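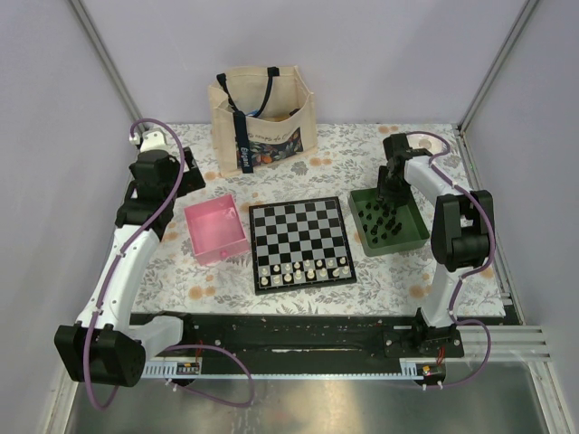
Waiting Your Turn: How Long Board Games Really Take
Final report, Introduction to Statistics
Soledad Schumacher and Phong Ninh
August 24, 2009

1. Why we did this

Every game box makes a promise about time, and every family has an uncle who breaks it. We wanted to know how much of an evening of games is spent playing and how much is spent watching someone else think. Our first proposal was on rainfall. It was turned down for being dull, so the bar was set.

2. Method

We ran 80 games between January and the end of the course, with players borrowed from the Palura dorm lounge. Phong kept the stopwatch. Soledad kept the snacks, which did more for attendance than the sign-up sheet. We used chess, checkers, and Drilta, a trading game whose rulebook contradicts itself on page 9. A turn started when the previous player let go of the piece. Players who put a finger back on it "just to check" caused us real grief, and we ended up counting that as the same turn.

Setup was timed separately. It was the only stage at which players were reliably cheerful.

3. Results

Checkers was quick and fairly even from player to player. Chess turns were short at the opening, long in the middle, and then short again once somebody had given up inside. In Drilta the longest single turn was 400 seconds – the player then passed.

The slowest 3 players accounted for most of the waiting in every game they joined. They also rated themselves "fast" on the survey.

4. Problems

Our players knew they were being timed, and some of them hurried. One sulked. We lost a page of data to a spilled drink in the Grerkanell room and left those games out of the total. Professor Phan has asked us to say that the sample was not random. It was whoever was hungry.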